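Wandau handheld gripper - two-finger, curved pads

Product code: WND-189
Supplied by Stornwood
Page updated 2025-12-18

The Wandau is a two-finger gripper worked by hand. Buyers use it to record handling tasks and to try out grasps before paying for a full arm cell. It is sold singly or as a pair, and a pair costs less than two singles on the same order.

What to budget for

The gripper is only part of the cost. Allow for spare finger pads, a charger, storage cards and somebody's time to check recordings. Pads are the part that wears. Smooth plastic and glass are kind to them; cartons with cut edges are not. Most first orders include one spare set for each gripper.

Pads are sold in packs of 20. A pack fits left or right fingers, so please say which when ordering. The older Pumus pads do not fit.

Delivery and lead time

Grippers in stock leave us within 22 working days. Orders placed in September take longer, as that is when teaching departments buy. We can hold a quote for 100 days if you are waiting on a budget decision - ask for this when you request it.

Planning the space

You do not need a separate lab. An ordinary room with desks will do, provided there is space to stand and move the arms freely. Keep cables off the walking route where you can. Start with everyday items of different widths, such as bottles and tubs, and leave soft packaging until operators are used to the grip. 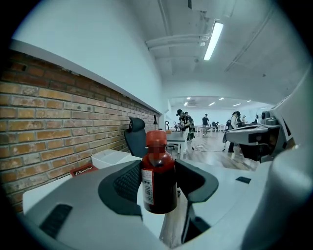 Miyuki Ebihara wrote that she would order the pads at the same time as the gripper, having done it the other way and paid for carriage twice. She also asked whether the Nomura case takes a pair. It does, with the pads taken off and packed in the lid pocket.

Returns

Unused grippers can be sent back in their original box. Opened packs of pads cannot be returned. For trade prices, contact Brijesh Kandpal at the Stornwood sales desk.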